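Bralluven List – home, closets and everything in between

Re: [Bralluven] Baskets vs. bins for small soft toys
From: Fiona Skinner
To: the list

Kaja Baranauskienė wrote on Wednesday:

> Hello all,
>
> I have read this list for a long time and never written, so please
> forgive me if this has been asked before. We are moving my mother from
> her house into two rooms at ours, and among the things that come with
> her are the soft toys. She kept them for the grandchildren and then for
> the neighbors' children, and she mended them and washed them and gave
> them names. They are nearly all small ones, the kind that fit in your
> hand.
>
> At the moment they are in plastic bins with lids, stacked, and of course
> the children who come only ever play with whatever is in the top bin. I
> want something open and nice to look at that can live on a low shelf in
> her sitting room. I have been looking at wicker but my sister says
> wicker snags everything and sheds, and that I will be sorry. She would
> have me buy the felt kind.
>
> So: wicker or felt or something else? How big? And how do you choose
> which ones stay out? I do not want to upset my mother by putting half
> of them in the attic.
>
> Thank you,
> Kaja

Dear Kaja,

Welcome, and please don't apologize! It has been asked before, but it was years ago and half the people who answered have since changed their minds, me included. I started writing you a short note over breakfast and it has gotten away from me, so put the kettle on.

First, your mother sounds like someone I would get along with. My own aunt had a shelf like that, and every one of the creatures on it had a name and most had an occupation. When we cleared her place I found a bear with a tiny set of keys sewn to its paw, and I still have no idea what he was supposed to be unlocking. I'm telling you this so you know I'm not a throw-it-out person. There are some on this list (you know who you are, and I love you) who will tell you to keep three and photograph the rest. Ignore them for now. You can always be ruthless later and it's very hard to be un-ruthless.

On wicker. Your sister is right about some wicker. The cheap round ones with the ends of the canes poking up inside will catch on anything knitted, and if your mother's mending involved a lot of wool then yes, you'll be picking loops off the basket every week. But a basket with a close weave and a properly finished rim is another thing altogether. Before you buy, take an old pair of tights, pull it over your hand and run it slowly around the inside, the bottom corners too. If the tights survive, the toys will. I have done this in stores and been looked at, and I don't care.

As for shedding, a new basket sheds for a while and then mostly stops. I take mine outside, turn it upside down and give it a good thump, then go over it with a barely damp cloth and let it dry out in the shade for a day. Not in full sun, and not on a radiator, or it goes brittle and then it really will shed.

I've had felt bins as well. They're lovely for about a year – soft, quiet, easy to push under things – and then the sides start to lean and they gather lint like you wouldn't believe. With plush in them you end up with a sort of shared fuzz, and you can't tell what's coming off the bin and what's coming off the rabbit. I have two left and they hold extension cords.

Somebody will mention the Solheim wire ones, so I'll get in first. They look very smart and everything falls through them, at least everything small does, arms and tails first.

Now, size, which I think matters more than what it's made of. The mistake I made, and kept on making, was buying deep. A deep basket turns into your top-bin problem all over again, with the added insult that you can't even lift the top bin off. Whatever is at the bottom stays at the bottom until a child tips the whole lot on the rug. What you want is something long and fairly shallow, so the toys can lie next to each other with their faces showing. Rectangular is better than round on a shelf, too. You lose so much room at the corners with round.

And handles! Please get one with proper openings in the ends that you can put your fingers through. I keep mine end-out on the shelf, so the short side faces the room and you pull the whole thing toward you like a drawer. A small child can manage that and so can a person with sore hands, which I mention in case your mother is one. Loops of rope look sweet but they flop down, and then you're fishing for them.

What I'd do before buying anything, though, is set up a table and try it out with her. Clear it off completely, put one basket in the middle, and let her fill it. When my sister-in-law and I did our big sort, we did it in the hall on a day when it was free, and having that bare table in front of us made the whole thing calmer. At home you're forever moving the mail and somebody's lunch.
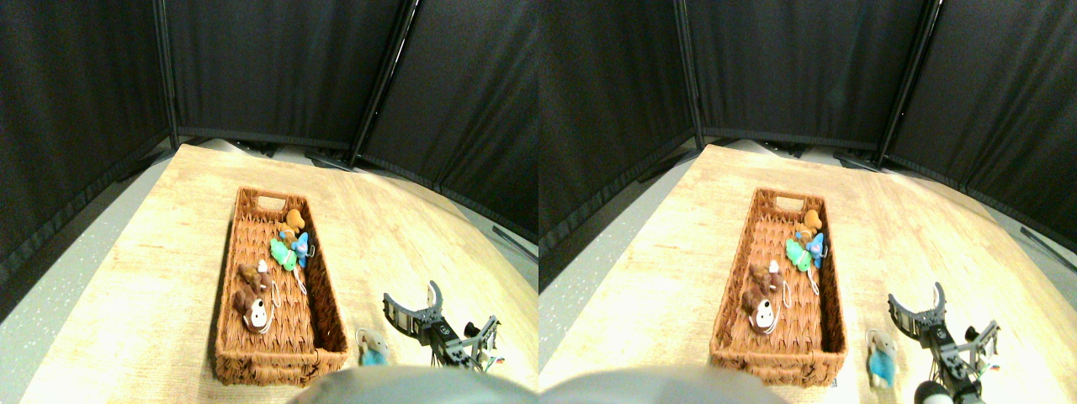

Let her choose which ones go in first, and don't say a number out loud. I did that once with my aunt (I said "shall we pick ten?") and she took it as a verdict on the rest. If you simply hand her a basket, the basket does the deciding, and when it looks full to her, it's full. Small ones sit comfortably with a good bit of woven bottom still showing between them, and that's how you want it. Once they're packed in like sardines the children stop picking one out and just grab.

Then comes the part that I think answers your last question. You don't put the others in the attic. You put them in a second basket, the same kind if you can, in a closet or at the bottom of her wardrobe where she can get at it, and every so often she swaps a few over. Call it whose turn it is. My aunt took to this so completely that she'd announce it on the phone – "the donkey is out this month" – and the neighbor's boy would come over especially to see who had come back. It made the old toys new again and no one was ever sent away for good.

If there are more than two baskets' worth, keep the overflow in a cotton pillowcase with the top folded over. I wouldn't leave them in the lidded plastic through the summer. Plastic traps any damp they went in with, and you'll get that cupboard smell, and it takes ages to air out. If they already have it, a day on the line by the ears (sorry, it looks terrible) does more good than any spray.

A few odds and ends while I think of them:

If the weave is at all rough on the bottom, cut a piece of old flannel sheet to fit and lay it in loose. Don't stitch it. You'll want to take it out and shake it.

Check the underside before it goes on a painted shelf. Four little felt pads, the stick-on kind for chair legs, and you won't get scratches when it's pulled in and out.

Measure the shelf and then take off two fingers' width on each side for knuckles. I have a beautiful basket that fits its shelf exactly and it has never once been put back by anyone but me.

You asked about color, or maybe you didn't and I'm thinking of somebody else's message. In any case I like the warm brown ones. Pale wicker is pretty in the store but shows every sticky hand, and the very dark stained kind can rub off on light plush if it gets the least bit wet.

As to where to look, I got my last two at Sestirow, the one next to the garden center, and they had them in several lengths. Himel used to carry something similar but I haven't been in since they moved everything upstairs, so perhaps somebody closer can tell us. Thrift stores are worth a try too if you aren't in a rush. Take the tights.

Do write back and tell us how your mother gets on, and what their names are, if she doesn't mind. I'd really like to know. And tell your sister she has a point about the snagging, it'll keep the peace. I'm home most evenings after seven if you'd like to talk it over on the phone instead – just send me a note off list and I'll give you the number.

With love, and good luck with the move,

Fiona

P.S. For the person who wrote to me off list about moths: cedar blocks, in the closet basket and never in the one the children use, and sand them lightly when the smell goes. I've answered you properly but it bounced, so please check your address.

--
You are getting this message because you subscribe to the Bralluven list.
To reply to everyone, keep the subject line as it is. Please trim long quotes before you send.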